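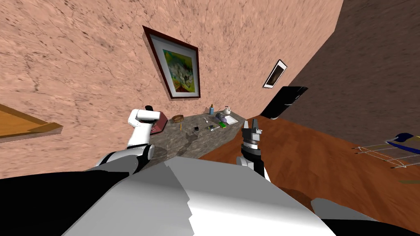
Household Robotics Project Enters Its Second Stage

The Drikine School of Engineering is pleased to report that the student project in household robotics has completed its first stage of simulation work and has received approval to continue until the end of the academic year. The project is open to second and third year students and is taught jointly by the School and the Stimimia Laboratory. Twenty-one students are enrolled, working in small teams which each take responsibility for one part of the task.

The subject for the present year is the tidying of a kitchen worktop. Teams are required to write control software for a two-armed robot in a simulated home, and to show that it can pick up and put down everyday articles without disturbing those next to them. The worktop is dressed with articles of very different shapes, among them a kettle, a bottle, a shallow bowl, a pencil, a spoon and a sponge. Students who took part in last year's project, which used plain blocks on a plain table, will recognise that this is a considerable step forward.

Thin and flat articles have given the most difficulty. The pencil and the spoon must be approached at a low angle, and several teams have had to rewrite their grasp planning entirely in order to deal with them. Boxes have been handled with more success. The teaching staff wish to record their satisfaction with the standard of the written logs, in which failed attempts have been set out as fully as successful ones.

A second difficulty concerns the use of both arms together. At present most teams move one arm while holding the other still, a method that is safe but slow. The team working under the name Bokitz has proposed a shared planner which reserves a region of space for each arm in turn. The proposal was presented at the November review and will be made available to all teams, on the understanding that any changes are returned to the common code store.

To date the teams have logged 3,143 simulated attempts. Each team will be asked to submit a further 500 before the assessment, using room layouts which have not been released in advance. Wall finishes, furniture, lighting and the placing of articles on the worktop will all vary from one layout to the next. Teams are reminded that software tuned to a single room is unlikely to score well, and that positions must not be written into the code by hand.

Access to the simulation machines is by booking only. The Chien Room is available to project members on weekday evenings and on Saturday mornings. Bookings are limited to two hours, and any session not taken up within 20 minutes of its starting time will be offered to the next team on the list. Long runs should be left for the overnight queue. Members are asked to save their work to the project drive before leaving, as the machines are cleared each night.

The final assessment will take place in June. It will consist of a demonstration in simulation, a written report and a short oral examination. Families and members of other departments will be welcome at the demonstration, and details of the programme will be given in a later issue of this newsletter.

A small number of places will become available in the new term. Applicants should have completed the introductory programming course or be able to show equivalent experience. Previous work with robots is not required. Forms may be collected from the School office and should be returned with a short statement of interest and the signature of the applicant's personal tutor.

Issued by the School Office, Monday, November 19, 2018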